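# Wooden tabletop

A **wooden tabletop** is the flat upper part of a table, made from one wide board or, far more often, from several boards joined along their edges. It is among the most familiar pieces of woodwork in any home, and people grow remarkably fond of the one they grew up with, rings and scratches included. 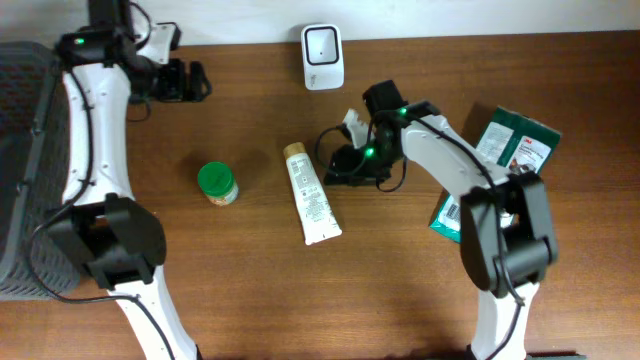
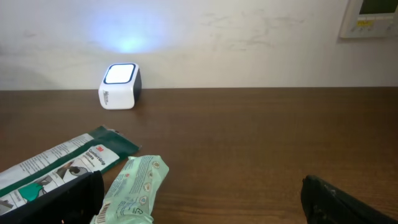
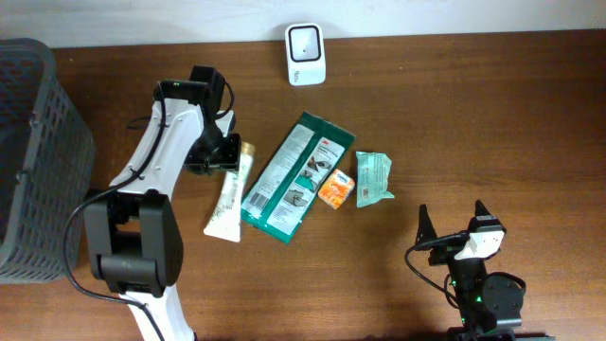
## Movement

Wood takes up moisture from the air and gives it back again, so a tabletop grows a little wider in humid weather and shrinks when the heating comes on. The change is nearly all across the grain, and a good maker allows for it by fastening the top with slotted screws or small wooden buttons (a lovely, simple old idea!) that let it slide on its frame.

## Finish and colour

Oil sinks in and is easily renewed with a soft cloth, while varnish sits on the surface and stands up better to spilled tea. Many timbers also change colour with the light: cherry darkens, walnut tends to grow paler, and a vase left in one favourite spot for a whole summer may leave its outline behind. Moving things about now and then helps the colour to settle evenly.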